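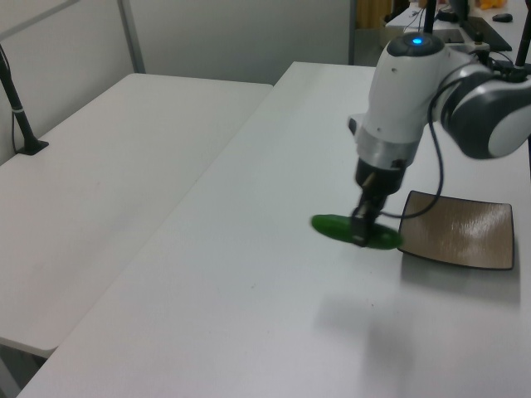 By the Communications Lead, Nurcombe Robotics

Search this site Go

Buvik, Tuesday, February 4, 2025 - I get to share the fun news today! Osier, our kit for teaching a robot arm by remote control, is open for orders. You steer the arm through a chore, Osier records every move, and the recordings become training material for your own model. We've been using it here since November and I still sneak into the lab to have a go.

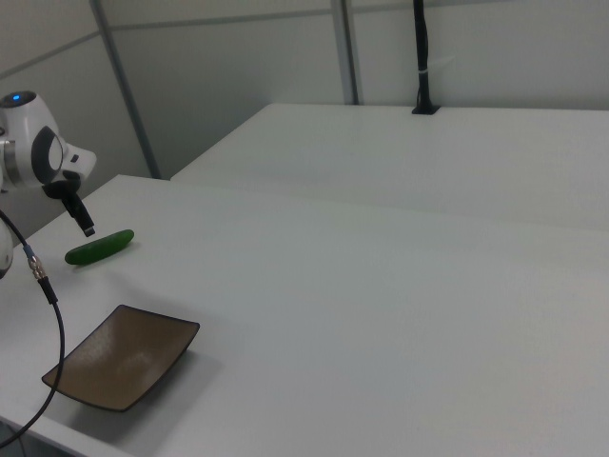
Cucumber and dish on the Osier practice table.

Our operators have recorded over 900 runs so far, mostly plain pick-and-place work with vegetables (my groceries will never feel the same). A starter set of 500 runs comes with every kit, so you aren't beginning from zero. 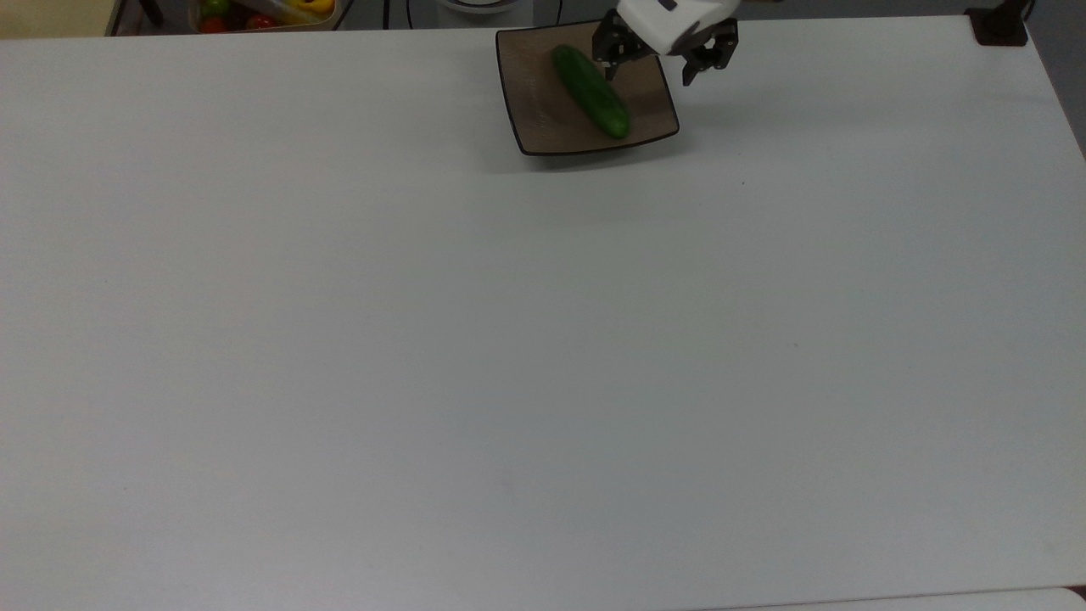

Letting go is the part new operators ask me about most. Osier records the opening of the fingers along with the arm's path, so the model gets the release as well as the grab. With a cucumber lying corner to corner in a square plate and the fingers spread wide above it, you want that opening on record - and you want to lift away gently, too!

Kits cost $2,345 and ship in four weeks. Want to try steering first? Come see us at the Buvik lab and bring a vegetable.

Contact the press desk | © 2025 Nurcombe Robotics | Back to top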